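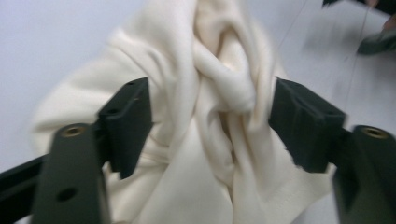
Laundry Corner, Before and After (Mostly Before)

Hello again from Bitodthorpe! I promised back in August that I'd sort the back room, and the back room is still not sorted.

The big job this month was the cream stuff. I have a weakness for anything off-white and soft — throws, sweaters, the thick fuzzy kind of cloth you want to press your face into — and it had all ended up in one heap on top of the dryer. It took me almost 36 minutes to get through it (I timed it, don't ask) and I had the radio on the whole way.

Cream fabric, all bunched up. Look at those creases! Soft, thick cloth like this gathers into deep folds the second you grab it in the middle, and then the rest just hangs down in long pleats. I find the flat surface first, then the corners, and only then do I start folding.

A few things I've settled on, for anyone with the same heap. I fold the thick pieces in thirds and stand them on end in the Stunow bins, which hold a lot more that way. I bought 2 of them and should have bought more. Anything fuzzy goes inside out in the wash, cool, with hardly any soap. The wire shelf from Chambi is fine for towels but leaves lines on knits, so I put an old pillowcase down first.

Next up is the sock drawer. I've already found 13 without a partner and I'm only halfway down.

Posted 15 November 2018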